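Vakura 色名記述コーパス データカード

版:第2版
公開日:2024-03-23
管理責任者:Kavinda Wanigasekara(Akanda 言語資料室)

概要

Vakura 色名記述コーパス(以下「本コーパス」)は、日本語話者が色票を見て自由に記述した色名および短い説明文を収録したテキスト資料である。色名の語彙、修飾語の選択、照明条件による記述の変化に関する研究での利用を想定している。収録対象は文字資料に限り、色票の測色値は別表として付属する。

初版では単語による回答のみを収録していたが、第2版では「少し灰色がかった青緑」「古い畳のような黄」といった句の単位の回答を加えた。これに伴い、初版の見出し語番号は廃止した。初版に基づく引用がある場合は、付属の対応表により読み替えられたい。

収集方法

回答者は150名で、いずれも日本語を第一言語とする成人である。募集は Akanda 言語資料室の登録者名簿を通じて行い、応募時に色覚に関する自己申告を求めた。申告の内容による除外は行わず、属性表に区分として記載している。

提示した色票は400枚である。回答者には一枚ごとに「この色を何と呼ぶか」を問い、続いて「その色を知らない人に説明するとしたらどう述べるか」を問うた。回答時間に制限は設けず、無回答も有効な回答として扱った。提示順は回答者ごとに無作為とした。

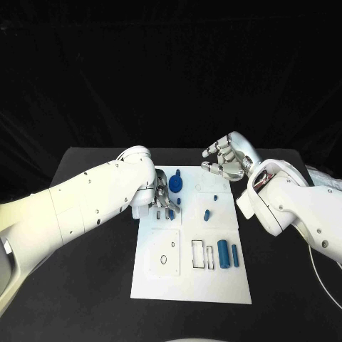
回答は筆記によるものとし、転記は2名の作業者が独立に行った。両者の転記が一致しない箇所については、原票を参照して管理責任者が確定した。判読できない文字は「〓」に置き換えている。

照明条件

各回答には照明条件の符号を付した。符号 A は昼白色、符号 B は電球色、符号 C は有彩色の照明を示す。符号 C の回答では、色票そのものの色を推測して答えた例と、見えたままの色を答えた例が混在している。回答者への指示文はこの点を特定しておらず、どちらの立場による回答であるかは注記欄から判断できる場合に限り区分した。

有彩色の照明下では「桃色をかぶった白」「赤紫に沈んだ茶」のように、光の色と物の色を分けて述べる表現が見られる。これらを一つの色名に還元することは適当でないため、基本色名への対応付けは空欄のままとしている。

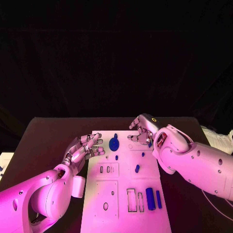
図2 赤紫系の強い照明の下に置かれた作業ボードと2本のロボットアーム

ファイル構成

本コーパスは17個のファイルから成る。文字符号は UTF-8、区切りはタブである。
kaitou:回答本文。回答者番号、色票番号、照明符号、色名、説明文の各欄を含む。
zokusei:回答者の年代区分、居住地方、色覚の自己申告。
sokushoku:色票の測色値。
taiou:初版との対応表。
その他のファイルは、照明符号別および年代区分別に回答本文を分割したものであり、内容は kaitou と重複する。

表記の扱い

「みどり」「緑」「ミドリ」は原票の表記を保持し、統一形を別欄に示した。「青」を緑系の色に用いた回答も修正していない。誤字と判断されるものは本文に残し、注記欄に推定形を記した。商品名 Bosska および Illeo を色の説明に用いた回答が含まれるが、これらは回答者の表現をそのまま収録したものである。

既知の制約

回答者の居住地方には偏りがあり、地域差の推定には適さない。年代区分は属性表の三区分より細かくは提供しない。また、染織や塗装など色を扱う職業に就く者の回答を区別していないため、専門的な色名の出現頻度を一般の語彙の指標とみなすことは避けられたい。

個人情報

回答者番号は公開用に振り直したものである。説明文中に人名、勤務先等が現れた場合は伏字とした。回答者本人から削除の申し出があったときは、次の改訂時に該当行を除く。

利用条件

研究および教育を目的とする利用は無償とする。再配布にあたっては本データカードを同梱し、改変の有無を明記すること。商用利用を希望する場合は、事前に管理責任者の書面による承諾を得るものとする。

改訂予定

次回の改訂は11月に行う。誤記の報告は、ファイル名と行番号を添えて Akanda 言語資料室に提出されたい。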